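Two-Arm Sorting Bench: progress report to the Stultidstead Workshop Fund
Prepared by Ghazala Minhas, 19/06/2024

Thank you again for the grant of 2,550 pounds, and for being so patient with my emails about delivery dates (the Mirani brackets did arrive in the end!). Both arms are now bolted down to the front rail and we have moved on to the part I was most looking forward to, which is getting them to pick up small, awkward, everyday things. Car keys have been our main test, as they are slippery little objects and people kindly keep giving us dead ones.
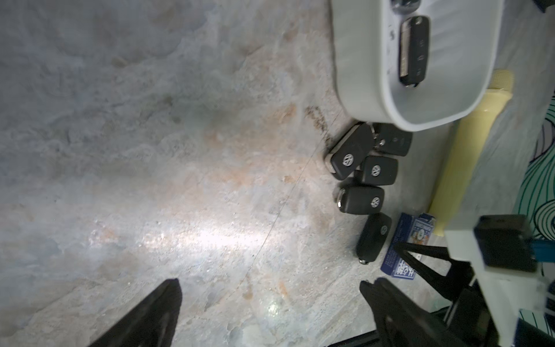

Wrist camera view: keys on the bench, with one in the white tray.

The wrist cameras took longer than I had planned. I had set aside 10 evenings for mounting and cabling and we used 20, mostly on finding a route for the cable that didn't snag at the elbow. The walls came from Benov as printed panels, and I'm very fond of them, though they did start a long debate over tea about whether busy patterns would confuse the software.
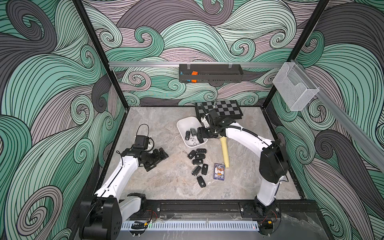

Both arms in the cell, the right one reaching over the white bowl.

Lighting is still my chief worry. Glare on the marble-patterned top makes glossy black plastic harder to pick out, and the Oteck lamp we bought is rather fierce even on its lowest setting.
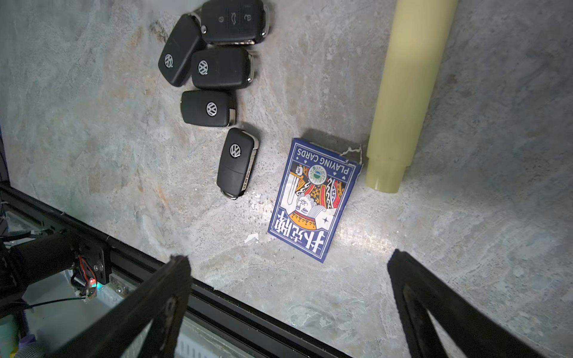
I would like to try a simple diffuser before spending anything more, and I have kept 300 pounds back in case that doesn't do the trick. The wiring along the front wants tidying too, and I will get to it before our open evening in October. 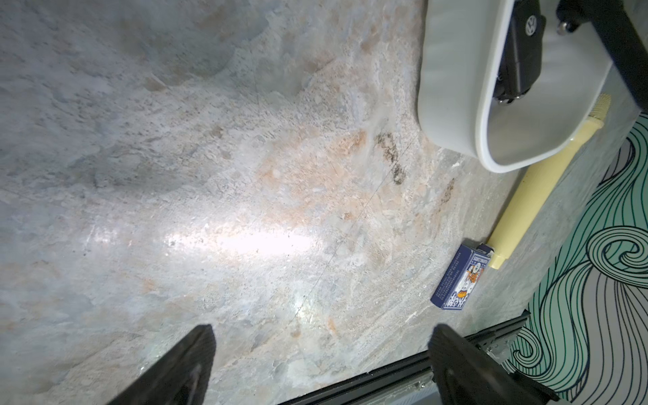

Glare across the bench top, with a Volkswagen key in the tray.

Next on my list are thinner fingertips and a proper written guide for members. Do come and visit if you are passing, the kettle is always on.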